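About Brilix

Brilix tests household robot arms in simulation before they go into homes. 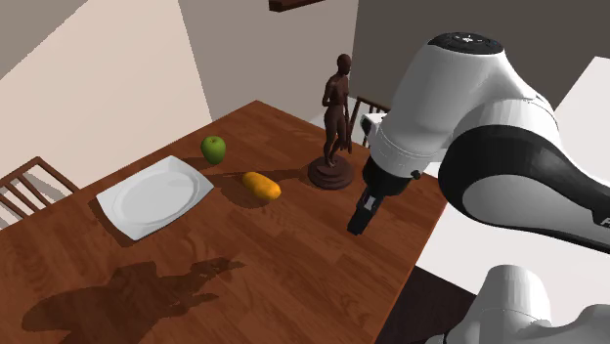 We started in Kendusberg after a failure at our old employer. One November an arm clearing a table at the Erkow site lost its force limit after a software update and kept closing its gripper. It was stopped by hand. Tuva Strömberg wrote the fault report, and 3 of us left to work on the problem full time.

Each release now runs through 2090 simulated table tasks — 78 of them with a fault put in on purpose. Figueiredo, our test library, holds the results.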